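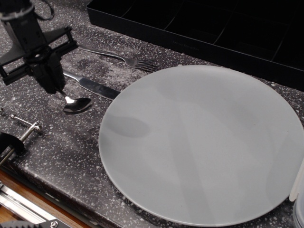
Verna Ambrose wrote in after my January post to ask why anyone would build a robot arm at home and then not let it do the vacuuming. Fair question, Verna! I have been chewing on it all week, mostly late in the evening with a screwdriver in my hand.

I suppose it's that small things turn out to be the hard ones. A spoon is thin and shiny, and it lies so flat that the fingers have very little to get hold of.

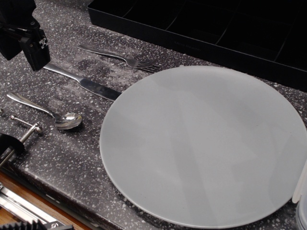 My first grip settings were far too bold, so I went back to the notes Vasco Calado lent me and started over — slower approach, gentler squeeze, and a pause of 2 seconds before any lift. The settings file is up to 119 lines now (I do go on, even in code).

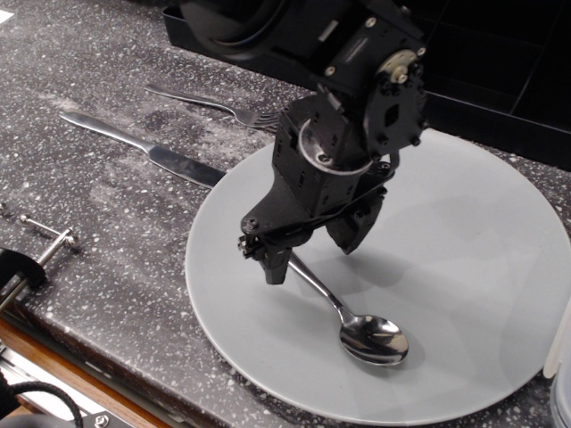 Then there's the wrist, which I keep retuning when I should be asleep. Lurdes Frade thinks I should try softer fingertips next, and she's usually right about these things, so I've put some rubber sheet on the shopping list. 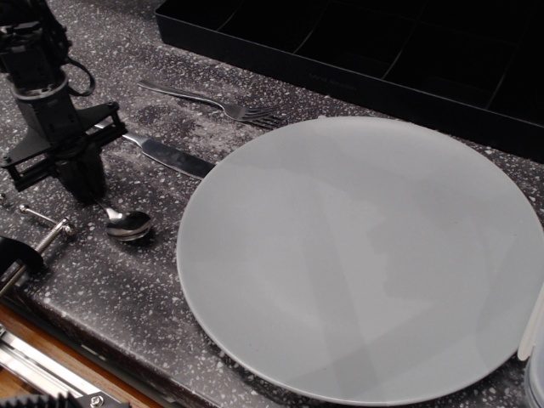 Fork, knife and teaspoon by the plate, with the gripper over on the left.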